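Search the archive Go Advanced
3 min read

[griltholm-homeschool] Re: small dry-erase boards vs scrap paper
Message 3379 (reply to 3292)
19/09/2018

Hi all,

Sorry for the delay, month got away from me. Quick answers first and then the long bit, skip if you don't care about markers.

Yes still using the boards. No we haven't gone back to paper. Red is a pain.

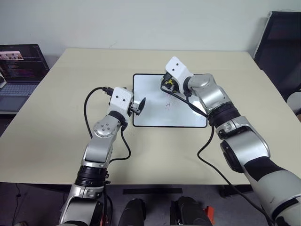
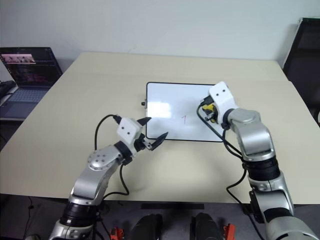
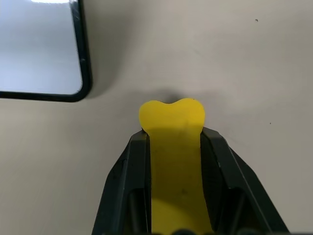

Beige table in all three, whiteboard in the first two. Red marker on it both times.

OK. Original message was:

> We go through a ream of scrap paper every few weeks on math
> alone and most of it is three sums and a doodle. Thinking of
> getting one small dry-erase board per kid. Has anyone done
> this for a full year? Specifically:
>
> - do they erase clean after a while or go gray
> - which markers, ours always seem to be dead
> - how do you keep any record of the work if it all gets
> wiped? We have the portfolio review in December
>
> Also is the plain kind ok or should I get the ones with
> lines printed on the back. Thanks, hoping not to buy
> twice

Taking them out of order.

LINES OR PLAIN. Plain. We bought two lined and two plain and the lined ones sit in the drawer. The lines are too wide for my older one and too narrow for the younger one. For handwriting we use paper anyway, the marker tip is just too fat for it. Spelling is fine on a board. Cursive no.

ERASING. Depends what you write with and how long you leave it. Black comes off with a sleeve. Blue mostly. Red and orange leave pink behind, you can see a bit of that in the first picture around the strokes. If it's been there over a weekend a dry cloth only pushes it around. What I do: scribble over the old mark with fresh black, wipe right away, most of it comes up. Then damp cloth, then dry cloth. Rubbing alcohol for the really bad ones, a 660 ml bottle lasted us the whole of last year, and I'm not careful with it. Open a window.

Do NOT use the scrubby side of a sponge. Did that to one board in the first month and it has been gray ever since in exactly that patch. And someone on here a while back said they sanded a stained one with 400 grit to "refresh" it, please don't, there's nothing under the coating but more board.

MARKERS. Store them flat. Cap down if you have to stand them up. Half of our dead ones weren't dead, the ink had just gone to the wrong end, left them cap down overnight and got another few weeks. We've tried the Rantala ones and the Hadier ones. Rantala goes on darker but smells stronger. Hadier is fainter, esp. the red, and it's hard to read if theres a light right overhead, the shine on the board eats it. Now I tilt the board or move the kid. I buy the black in bulk and let them have one color each, for corrections. Thin tips if you can find them, long division with a fat tip is misery.

RECORD KEEPING. This is the one I got wrong. First term I kept nothing, and then the review came and I had a lovely stack of spelling and basically zero math. What we do now is one paper day a week. Every Friday the last problem set gets copied out neatly on real paper, dated, in the folder. They complain. It takes twenty minutes. Other people photograph the boards with a phone and that works too, but then you have to sort the photos and I know myself.

For the December review we were never asked about boards at all. They wanted samples from the start, middle and end of the term, and a reading list. Folder was plenty. Might be different if you get the Nement office instead of ours, ask somebody who has been through it there.

Other stuff I thought of:

The kids take more risks on a board. Mine would not put down a guess on paper for love nor money, and on the board she'll try three things and wipe two. Worth it for that alone imo. Downside is you can't see the two she wiped, so if I want to know where she went wrong I have to be sitting there. Now I say draw a line thruogh it and leave it til we've looked.

Old socks make good erasers. The felt ones fill up with dust and then they just spread it.

Rounded corners on the boards if you have a toddler. Ask me how I know.

Size, go smaller than you think. Two big ones don't fit side by side on our table with the books open and then there's elbows.

I have the two lined boards going spare if anybody wants them, hardly used, I can bring them to the Griltholm library swap. Reply off list pls so we don't fill everyones inbox.

Gotta run, lunch is burning

Back to top | Contact the list owner | Copyright remains with the posters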